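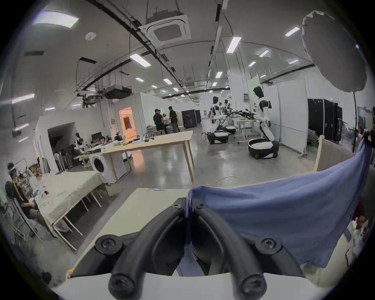 Does anyone have a good way to fold thin cloths so they stay folded in a drawer? I've taken over the linens at our community workshop (I love this job more than I should!) and we have a big stack of cleaning cloths, plus a few tablecloths for the long tables. The blue cloths are my problem. Pick one up near the middle and it hangs in one wide fold off to the side, and by the time I've laid it back on the wooden tabletop the corners are nowhere near each other. The beige tablecloth is easier, but it never comes off the long table until all the little things and papers are cleared from it. Any tricks welcome!

Thitima Suwannarat

Home | Ask | Browse | Members | Log in

gittins_gal
Oh, I love this one! Don't start from the middle. Find one corner, run your fingers along the hem to the next corner, and lift with both hands so the whole edge is straight before it touches the table. Lay it flat, smooth outward with your palm, then fold in half, in half again, and in thirds the long way. Stand the little packets on edge in the drawer like files. I did 200 napkins like this for my sister's wedding in April and they were still neat after the car ride!! If the cloth is slippery, fold it on top of a towel.

Dodeo
i just roll mine. works fine

Ganton700
Rolling is great for the small ones, agree with Dodeo. For tablecloths I fold lengthwise until it's a long strip, then wrap the strip loosely on a cardboard tube. Fewer creases, and you can unroll it straight down the table. Get somebody on the other end for the first fold if it's a long one, it's so much faster with two. Also check whether your cloths are really square. Mine were off by almost an inch and I blamed my folding for a year.

Filed under: Home & Household > Laundry & Linens > Folding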